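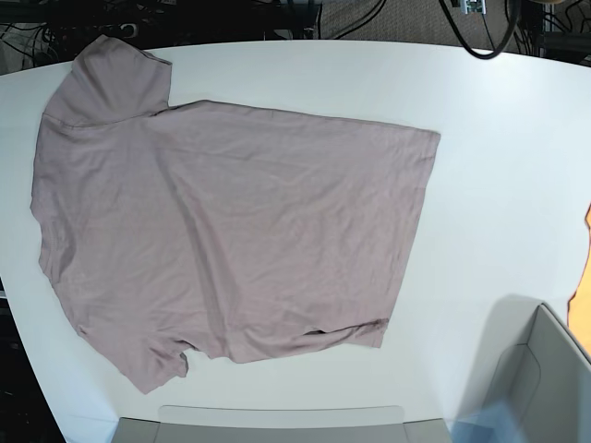
Irville robot club sets its sights on the Henao Cup

Filed under: Schools and Colleges, Clubs, Local News

The robotics club at Irville College has entered the Henao Cup for the first time, and anyone who has ever stood over a basket of clean washing on a Sunday evening will feel a certain sympathy for the task its members have picked. They are teaching a two-armed robot to fold a T-shirt, in the hope of doing it in front of the judges in October, and they have been at it every Friday afternoon from half past three until somebody's parents ring to ask about tea.

The cup is open to school and college clubs from across the district, and entrants may choose from several household jobs. Stacking cups is the popular one, and sorting cutlery has its followers too, but Irville went for laundry after a long discussion that spilled over into a second meeting. Amber Dijkstra, the club captain, admits she voted for the cups and was thoroughly outvoted.

"I thought we'd be finished by the summer if we did cups, and everybody else thought that was a very good reason to do something harder," she said. "I've come round to it now. I even fold my own shirts differently at home, which my mum finds hilarious."

The rules sound simple enough when you read them through. A shirt is dropped on the table, in whatever shape it happens to land, and the robot has to spread it out, bring the sleeves in and fold it to a tidy rectangle before the clock runs down. No hands may touch the shirt once the clock has started. Cloth, though, is awkward stuff for a machine, as it is never the same shape two times running, and a sleeve that was easy to find on one go may be tucked underneath on the next.

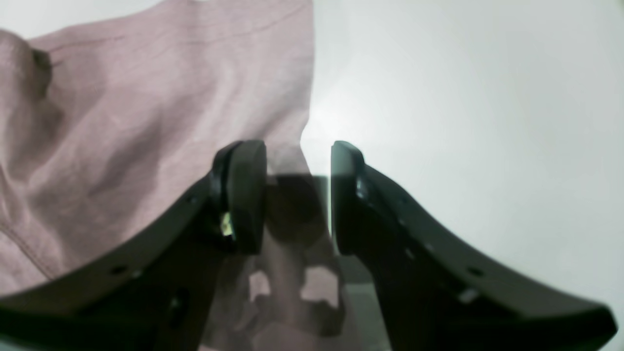
Most of a Friday therefore goes on practice. One member guides the arms through a fold by hand controls while another keeps the log, and the recorded attempts are then used to train the program that will have to manage by itself on the day. The log stood at 197 folds when we called in, good ones and bad ones alike, and Thijs Kramer, who looks after it, is firm that the bad ones stay in.

"People always want to rub out the one where the collar went sideways," he told us, "and I have to say no, leave it, write down what went wrong and do another." He has a column in the log headed simply "Sleeve?" and it is, he says with some feeling, the fullest column of the lot.

Valentin Vasseur has spent most of the term on the grip itself. Pinch too high above the table and the fingers close on nothing, too low and they press into the table top, and with a single layer of thin cotton there is very little room between the two. He has tried any number of settings and keeps going back to one he found in the third week, much to the amusement of the others, who had told him at the time that it looked fine (he says he wanted to be sure!).

Getting as far as this has cost money as well as Friday afternoons. A cake sale, a quiz night and a very well attended car wash brought in £1,611 between them, and most of that has gone on spare parts and the entry fee, with a little put by for the coach. Plomerix, the repair firm on the Sadatov Road estate, has been lending the club tools and letting members come in after school to ask questions, of which there have been plenty.

There is still a fair bit to do. The club would like to try long-sleeved shirts before the autumn, if only to see what happens, and two newer members are working on a way for the robot to notice when it has picked up both layers of cloth where it only meant to pick up one. Sanne Dewulf, who teaches computing at the college and unlocks the room each week, says she has given up trying to guess how the cup will go and is more taken with how the group has learned to argue properly, with the log open on the bench between them.

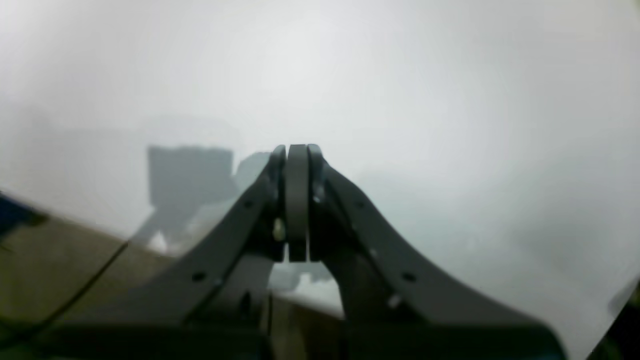 Ebere Oyelaran would like to see the club stay with shirts for another year, whatever the judges decide, and thinks towels would have been "far too kind a choice" for a group with this much patience. There was a cheer at that from the far end of the room, and then a rather longer conversation about fitted sheets, which the club has agreed to put off until after the competition.

New members are welcome from any year group and don't need to have done any programming before. The club meets on Fridays at half past three in the computing room, and those who would rather help with fundraising, or who have old cotton T-shirts in adult sizes that they can spare, can leave their name or a carrier bag at the college front desk.

Contact the newsdesk | © Irville News, all rights reserved | Back to top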